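Stop clapping between movements? No. Stop shushing.

I want to get this down before I cool off. Went to the Monday concert at Kindham, the early evening one, string quartet, cheap seats. Hall seats 731 and I'd say it was a decent house. First movement finishes, big driving ending, the kind that more or less throws the sound at you, and a handful of people up the back clap. Of course they do. It was exciting. And then from the stalls, the hiss. You know the one. Sssssh. Louder than the clapping, if you ask me, and a good deal uglier.

The clapping stopped dead. The cellist had started to smile and then sort of put the smile away.

I've been going to chamber music for most of my adult life and I've sat through that hiss more times than I'd like. I used to be on the side of it. Not a hisser, but a quiet approver. I thought silence between movements was part of the music, that the composer wanted it, that it had always been done. It hasn't. Audiences in Mozart's day clapped between movements and sometimes during them, and he was pleased about it, he wrote home to his father to say so. Brahms took silence after a first movement as bad news. The hush we treat as ancient came in late, bit by bit, and a lot of it hardened in the twentieth century. Somebody's preference that became everybody's rule.

And fine, rules change, we don't light halls with candles anymore either. The argument can't just be that they used to do it. They used to play cards and eat in the boxes too and I'd rather they didn't start again.

So what is the argument. Mine is about who the rule catches.

It catches the person who doesn't know. That's all it catches. Anyone who's been ten times knows to wait, knows to count the movements in the program, knows the false ending in the Tchaikovsky. The one who claps is the one who came for the first time, because a friend had a spare ticket or they heard something on the radio in the car. They are the exact person every hall in the country says it's desperate for. Season brochures full of "new audiences". Then the new audience turns up, enjoys itself out loud, and gets hissed at by a man in a good scarf.

Would you come back? I wouldn't.

Compare an Indian classical recital. I went to a few at the Kanagaratnam rooms over the winter, and the first one I sat there like a post, hands in lap, terrified of doing it wrong. Meanwhile people around me were murmuring, tipping their heads, letting out a little "wah" when the singer landed a phrase, keeping the cycle with their hands. The listening was better than anything I've seen in a symphony hall. More attention, not less. You can't come in on the right beat with your palm unless you're following every bar. Nobody could tell me those people weren't being respectful.

Or jazz, where you clap the solo while the next one's already going. Do you miss four bars of piano? Probably. Has it killed jazz? It has not.

Now the other side, becuase there is one. Some slow movements end on nothing, on a held breath, and somebody whacking their hands together in that gap is a real loss. I feel it too. There are song cycles where the piano finishes the thought after the singer stops, and clapping over that is like talking over the end of a sentence. I'm not asking for applause everywhere. I'm asking that we trust the room. People mostly don't clap after something that quiet, new or not. The music tells them. It's the loud, fast, showy endings that get clapped and those were built to get clapped, that's what the big chords are for!

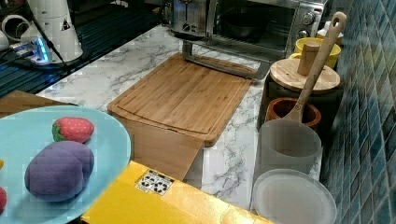 Milleo put it to me in a comment under my last column that the players are the ones who suffer, that a quartet tunes its nerves along with its strings and needs the gap to stay inside the piece. Four movements, one arc, and every burst of applause makes them climb back in from the cold. If I'd ever had to start a slow movement with my hands still shaking from the last one, Milleo said, I would want the quiet as well.

I take that seriously. It's the best version of the case and I don't have a knockdown answer. Two things though. First, the gap isn't quiet now. It's forty seconds of coughing, lolly wrappers, program pages, someone finding their glasses. If a player can get through that they can get through a bit of clapping. Second, the shush doesn't protect the gap. It fills it with something worse. A room where half the people are embarassed and the other half are cross is not a room I'd want to start an adagio in.

And players differ. I've seen a violinist keep the bow up in the air and hold an entire hall silent with it. Nobody breathed. That's all it takes when they want it. I've also seen a pianist turn and nod at the clappers, quick little thanks, then back to work. Both looked perfectly in charge. Leave it to them. They've got bows, hands, eyebrows. They don't need the man in the scarf.

The Riltus festival tried something last August that I thought was sensible. One line in the program, under the running order: applaud when you feel like it, and if we'd like quiet we'll show you. That was it. No lecture from the stage, no diagram. Big shed of a venue, 1054 in on the night I went, plenty of kids. People clapped after the first movement and the third. After the second, nothing, not a sound, for a good long while. Worked out by themselves. I noticed because I'd been braced for the hiss and it never came, and I spent the slow movement listening instead of policing my neighbours in my head. Which I hadn't realised I did.

Kindham could print that line tomorrow. Costs them a bit of ink. They already find space for the parking, the bar hours and two paragraphs on switching off your phone.

As for the rest of us, the regulars. If someone near you claps in the wrong spot, you can do what you'd do if they laughed at a play before you did. Let it go past. Or join in, if the playing deserved it. On Monday it did, and I sat on my hands like everybody else, and I'm still annoyed with myself.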